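About us

Stamatopoulos looks after hand-held grippers and the benches they are used on. We set them up, check them at fixed intervals and repair them when fingers, plates or cables wear out. The workshop is in Grondano, with a smaller parts store at Skikow.

Most of our work is routine. A gripper comes in, we log its hours, clean the finger joints, check every fixing on the front plate and test the cable along its full length. Cables fail more often than anything else – usually close to the body, where they bend with the wrist. We replace them whole and do not splice.

After a service, each pair goes to the Zirkureck bench. The operator works with one gripper in each hand, and we use light, awkward objects that show up a stiff or uneven grip quickly.

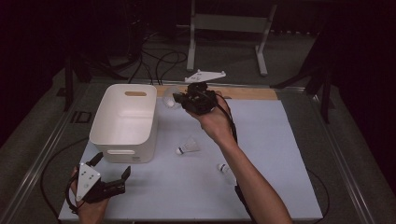 Shuttlecocks and a storage bin on the bench, with a gripper in each hand.

A pair is signed off after 1,000 open-and-close cycles and a session at the bench. If the two sides feel different to the operator, both go back to the workshop. So far we have serviced 1,819 grippers, nearly all of them for customers who have come back to us.

We are a team of six. Two of us travel to customers' sites for new installations and the rest work in Grondano. Spare fingers and cables are kept in stock at Skikow and can be ordered without a service contract.

Page last updated 27 November 2025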